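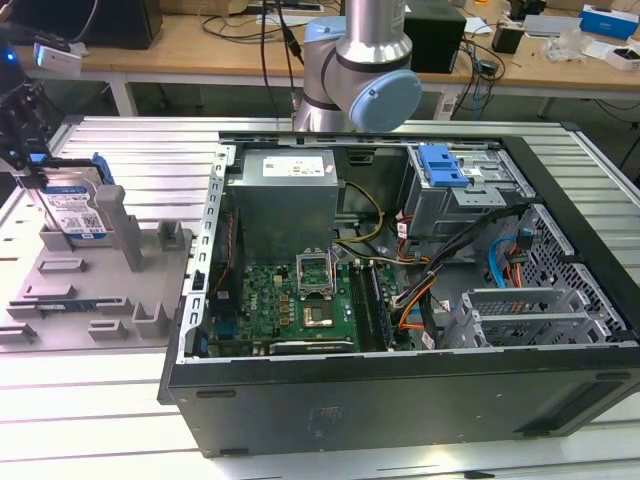

Search the boards All forums Members

Otness Community Boards
Local News & Events

Veterans memorial wall: who checks the names?

mirela_moura
20 December 2020
I read the notice about the new memorial wall at Brurkano Park and came away with more questions than I started with. They want 3000 names on it. Where is that list coming from? The notice says "compiled from family submissions and public records" and leaves it there. My grandfather served in Korea and his name is misspelled on the old plaque. It has been misspelled since before I was born. I'd like to hear who is proofreading this one before anybody starts cutting granite.

2 shares

oldharbor
They've been talking about this wall since I moved here. I'll believe it when I see a hole in the ground.

N. Guimarães
I went to the November meeting. The list comes from the county discharge index plus the forms people mailed in. There will be a review period before engraving. I think you're being a little hard on them, Mirela.

mirela_moura
How long is the review period?

N. Guimarães
18 days.

mirela_moura
So 18 days, over the holidays, with the library closed to walk-ins. And I'm being hard on them?

Benedito Furtado
I served, and I'm not sure I want to be on it. A name on a wall is fine for the ones who didn't come home. The old plaque was only for them. Now it's anybody who ever wore a uniform and has a cousin willing to fill out a form. I don't see how that honors anyone.

lindiwe.b
Disagree, Benedito. My mother was an Army nurse for 2 years and never got so much as a handshake from this town. She isn't on the plaque and she wouldn't be on any wall that went by your rule. She filled out the form herself.

Benedito Furtado
Fair enough about your mother. I'd still put the dead on their own panel.

lindiwe.b
I could live with that. Has anyone asked them for it?

oldharbor
What does it cost? The notice says Vanags Stone "was selected." Selected by whom? Were there other bids?

N. Guimarães
There was a second bid, from Mukarora. Vanags was lower. I didn't write the amounts down.

oldharbor
Convenient.

N. Guimarães
You could have come to the meeting.

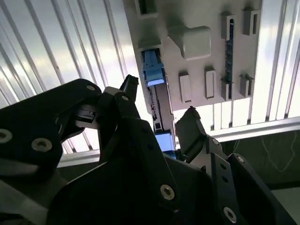

Update: the draft list

mirela_moura
The draft is up on the town site. I went through the M's last night. My grandfather is spelled right this time – credit where it's due – but he's listed under the Navy. He was never on a ship in his life except the one that took him over. There are also 2 entries for Marcelino Meireles with the same birth year.

M_Meireles
Those would be me and me. I sent the form twice because I never heard back the first time. I've asked them to drop one. No reply yet.

lindiwe.b
Mom is on there with her maiden name, which is how she served. Happy with that.

Benedito Furtado
The draft has 2000 names. Didn't they say 3000?

N. Guimarães
3000 is the capacity of the wall. They want to leave space.

mirela_moura
The notice said "will bear 3000 names." I have it on my kitchen table. If they meant space for 3000 they could have written that. Is the stone priced by the panel or by the name?

N. Guimarães
By the panel, I think. I'll ask.

oldharbor
"I think."

mirela_moura
Corrections have to be in writing, with a copy of the discharge papers. Mine goes in the mail tomorrow. I'm keeping the receipt.

14 comments hidden Log in to reply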